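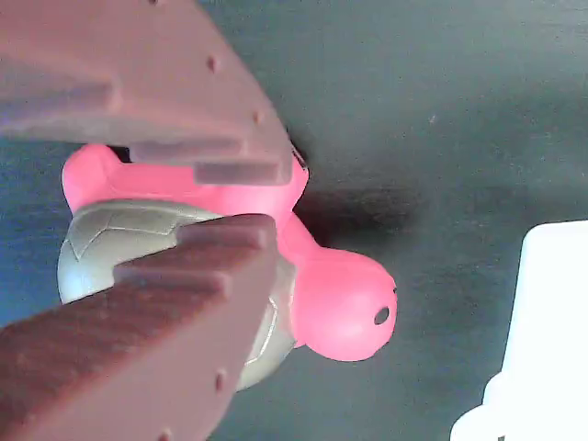

図4-1 小物の把持。対象はピンクのカメのおもちゃ

カテゴリ:セットアップガイド > 家庭内作業 > 第4章 小物の片づけ
最終更新:3月
3月 文:Sheena Hepburn(Zelport ドキュメント担当)

4 小物の片づけを試す

床や机に散らばった小物を拾って箱に戻す。人間なら電話をしながらでもできる家事ですが、機械にやらせてみると、これが実に奥の深い作業です。形はばらばら、硬さもばらばら、向きも毎回違います。それでも、おもちゃをひとつつまみ上げられたときのうれしさは格別なので、この章はぜひ飛ばさずに試してください!

先に正直な見通しを書いておきます。2本指のグリッパーで家じゅうの片づけを任せられる段階には、まだ来ていません。決まった机の上で、決まった種類の小物を、人が見ている前で拾う。現在のJastgateキットで狙えるのはこの範囲です。狭いようでいて、遊びながら学べることはたっぷりあります。

4.1 始める前に

1. アームを置く机の上を片づけ、アームが最大まで伸びても何にも当たらない広さを確保します。
2. 机の表面を乾いた布で拭きます。
3. 拾わせる小物を用意します。最初は、落としても壊れず、片手に収まるものにしてください。
4. 入れ先の箱を決め、動かないように固定します。
5. 電源スイッチに手が届く位置に座ります。

注意:動作中は可動範囲に手や顔を入れないでください。小さなお子さまやペットのいる部屋では使用しないでください。

4.2 配線の確認

片づけ作業では、同じ往復動作を何十回も繰り返します。短いデモなら問題にならない配線のたるみも、ここでは効いてきます。面倒でも電源を入れる前にひととおり見ておきましょう。

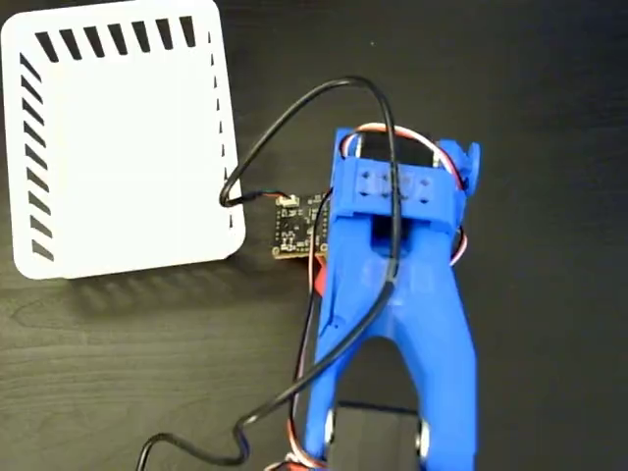

写真提供:Lewis Semple/Farquharson工房

1. 電源を切った状態で、アームを手でゆっくり端から端まで動かします。
2. サーボの配線が、どの姿勢でも突っ張らず、関節に挟まれないことを確かめます。赤・白・茶の細い線は、関節の外側に少し余裕を持たせて逃がします。
3. 基板に差したケーブルのプラグが奥まで入っているか確認します。
4. 長いケーブルは、アームが通る道筋の外へ出します。束ねる場合は、関節をまたぐ部分を固く縛らないでください。
5. サーボ周りのねじにゆるみがないか、ドライバーを当てて確かめます。締めすぎると樹脂の部品を傷めます。

メモ:配線を直したら、もう一度手順1に戻ってください。片側のたるみを取ったら反対側が突っ張った、というのは本当によくある話です(私も2回やりました)。

4.3 つかみ動作の調整

いよいよ本番です。柔らかいものと硬いもの、丸いものと平たいもの。どれから始めてもかまいませんが、柔らかい部分と硬い部分が両方あるおもちゃは、練習相手としてとても面白いですよ。同じ品物なのに、つかむ場所によって手応えがまるで違います。

1. 制御ソフトDuserarを起動し、速度を60に設定します。
2. 小物を机の中央に置き、グリッパーを開いた状態で近づけます。
3. 2本の指の間に小物が入ったところで止め、指先の高さを目で確かめます。指が机をこするようなら少し上げてください。
4. 指をゆっくり閉じます。小物に触れたら一度止め、片方の指だけが先に当たっていないかを見ます。
5. 閉じる力を一段ずつ上げながら、小物を少しだけ持ち上げます。
6. その高さで4秒待ち、落ちなければ箱の上まで運んで指を開きます。

注意:持ち上がらないときに、いきなり力を最大にしないでください。丸いものは強く挟むほど前に飛び出すことがあります。まず、つかむ位置を変えてください。

メモ:指を閉じる途中で小物が回ってしまうのは、挟む位置が中心からずれているときに多い症状です。小物の向きを変えるより、アームの進入角度を変えるほうが早く片づきます。

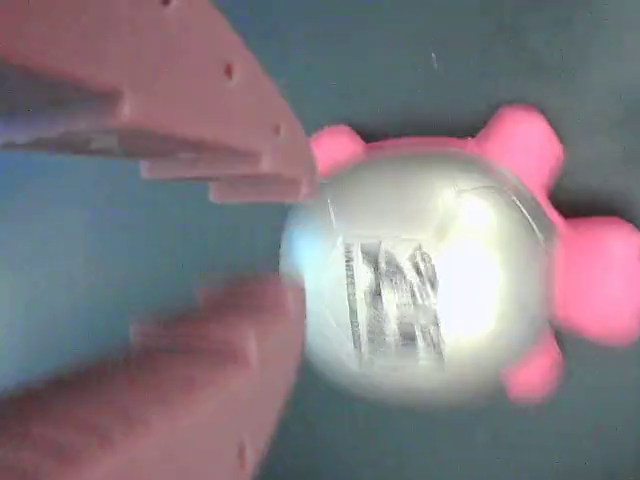 光沢のある丸い面は、もうひとつの難所です。カメラで位置を読み取る構成では、周りの物が映り込んだり、照明が白く飛んだりして、輪郭の検出がずれることがあります。次の順に試してください。

1. 真上の照明を消すか、薄い布や紙で光をやわらげます。照明に紙を触れさせないよう、必ず離して置いてください。
2. 小物の近くにある柄物や文字の入った物をどけます。
3. 露出を手動に切り替え、明るい部分に階調が残るところまで下げます。
4. それでも安定しなければ、光らない部分をつかみ位置として登録します。突起や縁のあるおもちゃなら、これでずいぶん楽になります。

4.4 どこまで任せられるか

試用に参加したMorven Nisbetさんからは、「拾うところより、何を拾うか決めるところで手が止まる」という感想をいただきました。まったくそのとおりで、ひとつだけ置かれた小物と、山積みの中のひとつとでは、難しさの桁が違います。重なった物、紐でつながった物、布にくるまった物は、現時点では人が先にほぐしてから渡してください。

一方で、同じおもちゃを同じあたりに置く条件なら、調整を重ねるほど動きが落ち着いてきます。うまくいった設定は、小物の名前を付けて保存しておきましょう。次に机を組み直したときの出発点になります。

4.5 終了の手順

1. グリッパーに何も挟まっていないことを確認します。
2. アームを待機姿勢に戻します。
3. Duserarを終了してから電源を切ります。
4. サーボが熱を持っている場合は、冷めるまで触らずに置いておきます。

保存した設定を別のアームに移す方法は、第5章を参照してください。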